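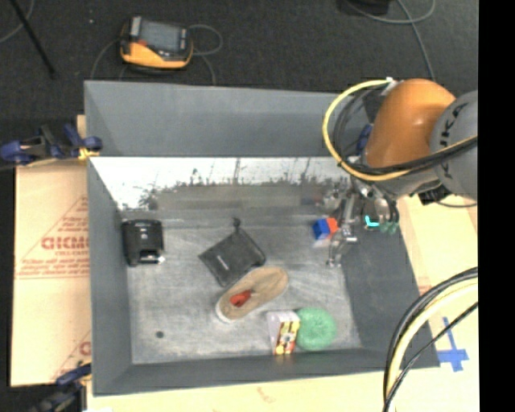
Re: [hestivport-dev] shoe + pouch come back as one segment

From: Thu Đồng
To: hestivport-dev
Cc: Yến Hoàng, Bendik Hellström
Date: January 2020

Quick one between runs, sorry for the shorthand.

Liên Giáp wrote:
> Updated to the new segmenter and now anything that touches gets
> merged. Worst pair is the shoe and the black pouch, the planner gets
> one blob and puts the grasp right on the seam. The carton next to
> the green ball does it too but not every time. I tried lowering
> merge_dist and then the shoe splits in two. Is this a depth thing or
> a config thing? Old version was fine with the same calibration file.
>
> Also getting "no IK solution" on grasps close to the back wall, the
> gripper has room there so I don't get it. Separate bug?
>
> Liên

Two bugs. Taking them in order.

Merging. Reproduced here, same pair: tan shoe with the pouch right up against its edge, carton pressed up to the ball. Config thing mostly. The new segmenter reads merge_dist in meters, old one was in millimeters, and the migration script only touches the file if there's a version line at the top. Yours doesn't have one (mine didnt either). So it falls back to the default, which is way too generous for a full bin. When you lowered it you were going from the default to basically nothing, hence the shoe in two pieces.

What to do:

add the version line, rerun the migration, check merge_dist by eye
set use_color_edges to true, it's off by default now and I think that was a mistake
leave min_points alone for now

With that the shoe and pouch come apart. Carton and ball still merge sometimes. The ball surface is noisy in depth and the normals next to the flat carton side get smoothed over. Bendik has a branch that does the normals per cluster instead of over the whole cloud. Not merged, needs a rebase, but try it if you're stuck.

Pouch is going to be annoying whatever you do. Flat, black, not much depth return, so the mask shrinks and the grasp center drifts. If you see it pick the drawstring end that's why.

The back wall thing. Not IK. The message is wrong, planner reports "no IK solution" for any goal it rejects before sampling, including collision at the goal. Turn on log_reject_reason and you'll see it says finger vs. wall. I get it with the little blue and orange-red block back there, finger comes down right next to it no problem when jogged by hand, planner says no. The wall box in the scene file is padded and the padding is applied twice, once in the loader and once in the collision checker. Huệ found it, ticket 394. Fix is tiny, I'll push it tonight if the tests are green.

Workaround till then: set padding to 0 in the scene file, keep it in the checker. Do NOT do it the other way around, the checker value is also used for the links of the arm itself and you want that.

One more while I'm in here. The bright strip at the foot of the back wall gets picked up as an object on some scans. Low and wide, so the size filter lets it thru. I masked it with a crop box, 3 lines in the scene file, can send. Yến wants to do it properly by fitting the bin walls first and subtracting, which would also save us from redoing the crop every time someone moves the bin. I'm for it, just not this week.

Stuff I still need from you, Liên:
the scene file you're running, whole thing
one raw cloud with the carton and ball merged
output of the planner with log_reject_reason on, 3 attempts is plenty

Put them in the Ilis share, not on the list, last time the attachment bounced for half the people.

Huệ, can you tag the release after the padding fix goes in and not before? And the error message should get its own ticket, I'll forget.

Thu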